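### 4.2 Handover of small equipment on road-borne boat moves

Haulage studies of yachts and motor cruisers have mostly looked at the hull: cradle loading, lashing points, overhang and route height. Much less has been written on what travels inside the boat or beside it. The survey described in Section 3 asked yards and hauliers to list every item taken off a vessel before it was lifted, and to say where that item was put for the journey. Returns were received for 342 moves, all of them by road, with a ferry leg where one was needed.

Masts, booms and sprayhoods were listed in nearly every return. Batteries were treated less evenly. The main bank was isolated on all moves handled through the Drerent yard, and the fact was written on the handover sheet. Small battery-powered items such as hand lamps, remote controls, handheld instruments and cabin alarms were often left in lockers with their cells fitted. In 59 returns the receiving yard noted at least one such item as damaged or not working on arrival. The forms do not allow us to say how many of these faults were present before loading.

Trindis, which moves boats of up to 2000 kg on braked trailers, has used a separate sheet for loose equipment since January. Each item is given a line, and the person signing must state whether cells are fitted, removed or not applicable. Figure 4 shows a handheld unit with its battery compartment open and two AA cells in it. 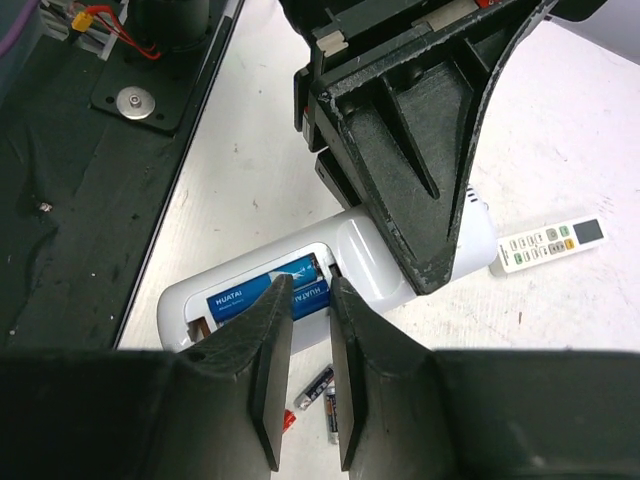 *Figure 4. Handheld device, battery compartment open, AA cells in place.*

Iolanda Arruda objected that the sheet moves work from the haulier to the owner, and that an owner who is abroad when the boat is collected cannot sign for the contents of a locker. She would prefer the collecting driver to photograph each locker and leave it shut. We accept the first point. On the second, the returns show that photographs were taken on many moves but were seldom passed on to the receiving yard, so they were of little use when a claim was made.

The cost of the sheet is small. At Yao, where the yard charges for crane time, filling it in was done while the slings were being set and added nothing to the bill. On moves of less than 200 km, drivers more often skipped it. Imelda Aquino, in her written comments on the draft form, suggested a shorter version for these trips with a single line for all battery-powered items. This was tried on the Lulteck route and the return rate improved, although the entries were less detailed and two could not be matched to a boat.

Liquid fuels and gas bottles were recorded on a different form and are dealt with in Section 4.3. Life-raft canisters and flares were left out of the count, as most yards already send them separately.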